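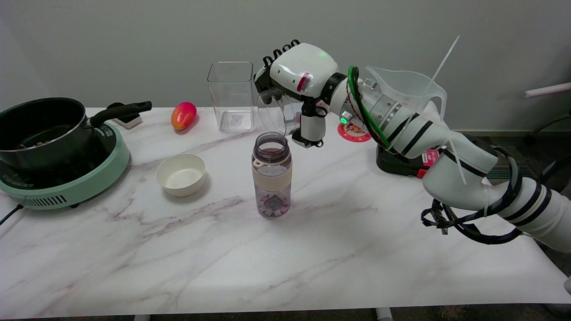
Week 3: Kitchen measures and how far to trust them

Notes for the Tiltton evening course. Read before class and bring a recipe you use often.

Volume or weight?

Recipe writers love the cup. I don't. A cup of flour is whatever the cook packed into it, and two careful people can fill the same cup and get different weights. Liquids behave better, but a clear pitcher still has to stand level, with your eye down at the line. Read it from above and you will be off.

Claims to be wary of

"All cups are the same." They aren't. American, metric and old British cups differ, and plenty of cookbooks never say which one they mean.

"Baking is an exact science." I hear this mostly from people selling scales. Eggs vary, ovens drift, and flour takes up more water on some days than on others. Measuring well helps. It won't save a bad recipe.

"A pint's a pound the world around." Close for water and a US pint. Useless for honey, and wrong for an imperial pint of anything.

Reading

Kenna Geddes, Spoon and Scale, chapter 3. Her history is good. Her table of flour weights gives no method, so treat it as hearsay.

Ross Leckie's handout on the Evcombe loaf calls for 400 g of flour and "a good splash" of milk. Decide what you would write in place of the splash.

For next time

Weigh one cup of flour spooned in, then one scooped straight from the bag. Write down both figures, even if they make you look careless. Please don't average them.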